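3 February 2019

Well, that was a day. I'm writing this with a cup of tea and a sore neck, and I still haven't had my dinner, but if I don't get it down now I'll have forgotten half of it by tomorrow.

We've been on the toothbrush sorting for the Pallow job since November, and it had been going so nicely! Two arms, a heap of wrapped toothbrushes, bins at the back of the table, pick one up, drop it in, off you go again. I'd told everyone we'd get to 300 picks without a stop. I should know better than to say that sort of thing out loud.

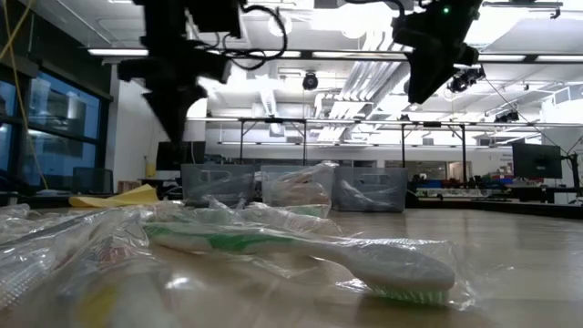 We got to 47. Then the left arm went down for a brush, closed on nothing but a corner of the wrapper, and decided that counted as a good grip. Up it came, off slid the brush, and the arm carried on to the bin and let go of thin air, pleased as anything. Fine, that happens. But the software had ticked that brush off as done, so it sent the right arm to the same patch of table while the left was still swinging back - and they touched. Only a tap, wrist to wrist, but what a horrid noise.

I hit the stop button, and this is the bit that bothers me. The right arm stopped dead. The left one kept going for 2 seconds. I had my other hand on the table rail at the time (I know, I know) and I pulled it back pretty sharpish.

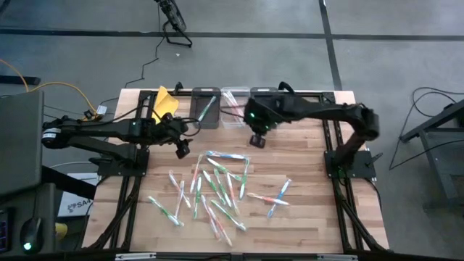
So the whole afternoon went on that. I thought it must be the Larnell controller, swapped it for the spare, same thing. Then I went through the log, all 3000 lines of it, and found the stop message was waiting its turn behind the ordinary move commands. Waiting its turn! A stop should never have to queue for anything. I've written it up for Flondard and asked for a separate wire straight to the power on both arms, and I don't want anyone reaching over that table until it's in.

The grip check wants sorting as well. Shiny plastic is a pain, it creases and slips and the fingers feel something there whether they've got the brush or just the bag. I'd like to try closing slower and then giving a little tug before the lift.

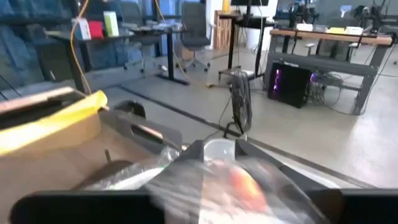 Things for tomorrow

Ring Flondard first thing about the wiring.
Look over both wrists properly for cracks.
Put a sign on the table, a big one.
Tell Kanaujia their trial will have to wait, and be nice about it.
Buy milk.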